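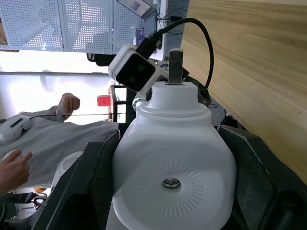
**Workroom refit, second progress report to the Asfaw Fund**
Period covered: April to June
Prepared by: Honden Shared Workshop

The short version is that the room is usable, the spending is under the approved amount, and I am less convinced than I was in the first report that the refit will do what our application said it would.

## Wall panels

The white perforated panels are up. Jiseck supplied and fitted them, and the fitting was tidy. They replaced the old shelving, which everyone agreed was a mess and which held a lot more than the panels do.

Our application claimed that hanging tools in plain sight would cut the time people spend looking for them. I wrote that sentence and I would word it more carefully now. In the first weeks people hung things wherever there was a free hole. A few regulars tried grouping tools by job, a few others grouped them by size, and the two systems met somewhere in the middle. We bought a box of 50 hooks with the panels. Many are the wrong depth for anything with a thick handle, and those tools have gone back into drawers.

The panels also ring when something is knocked against them. Jiseck has suggested a strip of felt behind the seams. They have quoted for it and I have not accepted, as I'd like to hear it work somewhere else first.

## Work surface

The new top is light wood with a pale grain. It looks good and it is easier to see small parts on than the dark one was. The finish is what worries me. Prekov described it as suitable for daily workshop use, and their care sheet then asks for spills to be wiped up at once and the whole surface to be re-oiled every 26 weeks. Those two statements don't sit well together. We have put the oiling on the maintenance calendar. Whether it gets done will depend on who is around that week.

I asked Prekov for a sample with a harder coating. It has not come. I asked again on a Tuesday three weeks later and was told it was in the mail.

## Wall monitor

The monitor is mounted and working. It was meant to show the booking schedule and the safety notes so that we could stop taping paper to the door. The schedule does display, and the paper is still on the door. Members say they read the door on the way in and don't look up at the screen once they are working. I suspect they would say the same about a bigger screen, so I'd ask the Fund to treat any later request from us for one with some suspicion.

Cable tidying near the monitor was on the list for this period. I have not signed it off and it moves to the next one.

## Money

| Item | Status | Cost |
|---|---|---|
| Panels, hooks and fitting (Jiseck) | Paid | $2,295 |
| Monitor bracket and mounting | Paid | $400 |
| Work surface (Prekov) | Final invoice held back | See note |

Note: we are holding Prekov's final invoice until the coating sample arrives or they confirm in writing that the finish is right for our use. They are not happy about this. The amount is as approved and has not changed.

The underspend mostly comes from work we have not done yet. Please don't read it as a saving.

## What we said we would measure

We promised a before-and-after comparison of setup time. The "before" figures came from a sign-in sheet that people filled in from memory at the end of the day, sometimes for the whole week at once. I don't think they can carry a comparison. We can give you good "after" figures, and I would prefer to report those alone than to set them beside numbers I don't trust. If the Fund needs a comparison as a condition of the last payment, please tell us soon, so that we can agree on something else to compare.

Booked hours did go up in May. The heating was also fixed in May, so I would not credit the panels.

## Next period

- Agree on one layout for the wall panels, write it down, and try it for a full month
- Exchange the shallow hooks, if Jiseck will take opened stock
- Settle the finish with Prekov and release the invoice
- Finish the cable tidying
- Take the paper schedule off the door for two weeks and see who complains

## A question for the Fund

The application included a second set of panels for the back wall. I would like to delay ordering it until the first set has been in use through the fall. The price Jiseck gave us holds until the end of September, so waiting may cost a little more. Please let us know whether the money for that wall can be carried over, and whether you need a revised budget from us to do it.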